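Moved the office from 4000 K tubes to LED panels in September. Notes on lighting white work surfaces, for anyone at Collholm or elsewhere doing the same. 1/8

White desks are hard to light well. A matte top scatters light in all directions. A glossy one throws the fitting straight back at your eyes. Most complaints I get as "too bright" are about gloss. 2/8

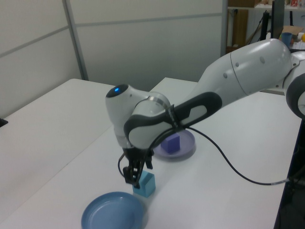
Glossy white casing, small light blue cube, white tabletop.

Lux is measured at desk height, meter flat, body out of the way. I took 19 readings per room. The lowest was 182, in the corner by the door at Werkirville, well under what anyone should read by. 3/8 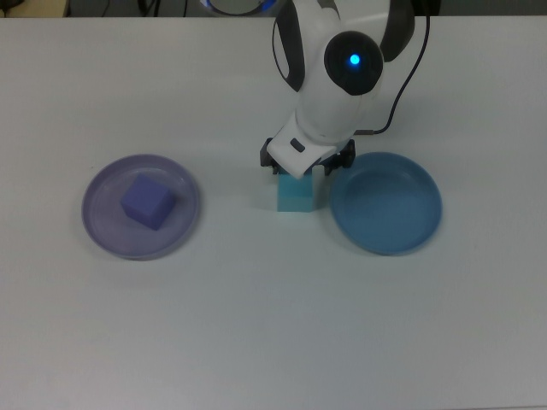 Shadow strength depends on how large the source looks from the desk. A bare lamp gives a hard edge; a wide diffuser gives a soft one or none. For reference, the white tabletop in the photo has no strong shadows on it, even with an arm reaching down over the middle. Aim for that over any desk used for close work. 4/8

Spacing matters more than wattage. We had 6 panels per bay, all in one row, and the ends of the bay were dim. Splitting them into two rows of three 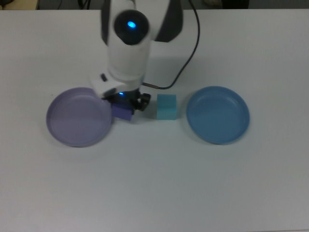

fixed the ends without adding a single fitting. The Luo panels dim smoothly down to a low level. The Parkov ones flicker near the bottom of their range, so I set a floor on the dimmer. 5/8

Colour: a white desk takes on the tint of whatever lights it. Mix cool panels with warm lamps and you get a visible join across the top. Pick one and stick to it. 6/8
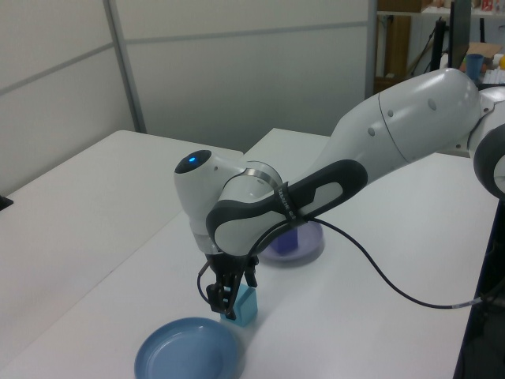 Blue status light, silver band, black cable on white.

Clean the diffusers before you take readings. I did it afterwards and had to repeat one room. 7/8

Still to do: the stairwell, and a second set of readings after dark with the blinds down. 8/8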